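Handheld gripper station, pre-session check — Mahuika room, Monday
Filled in by Isla Hinds

Finger screws, both grippers: OK. I went over every one with the small driver, and the left unit took a quarter turn.

Orange pads: OK, teeth still crisp. Swap due at 2,000 grasps and the log says 957, so we're fine for a while!

Markers on fingers: OK, wiped. Please don't use the alcohol wipes (I did once — never again).

Curtain clips: OK, tugged each one.

Floor: needs attention. Books are still standing by the cabinet's right leg, right where I like to put my foot when I go for the door handles.

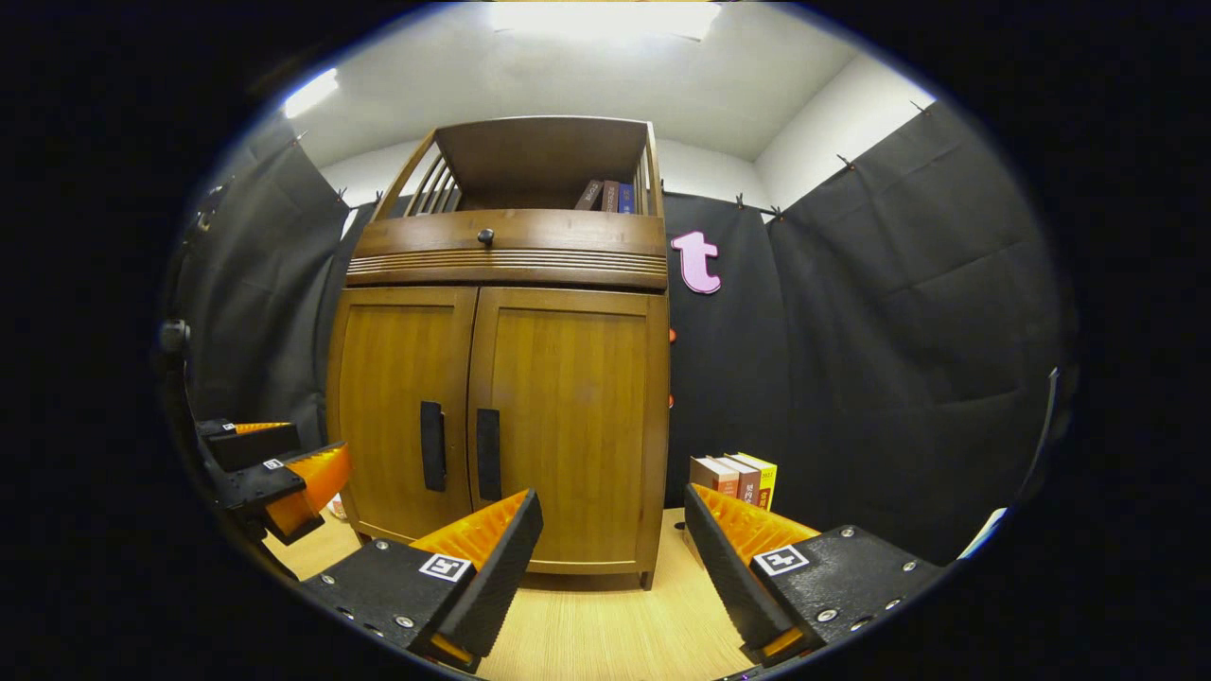
King-fai Hsueh: Agree on the floor. Can we also add a line for wrist breaks? After 12 demos in a row my drawer pulls get sloppy and the robot learns the slop.

Added, Isla. Break every 12 demos.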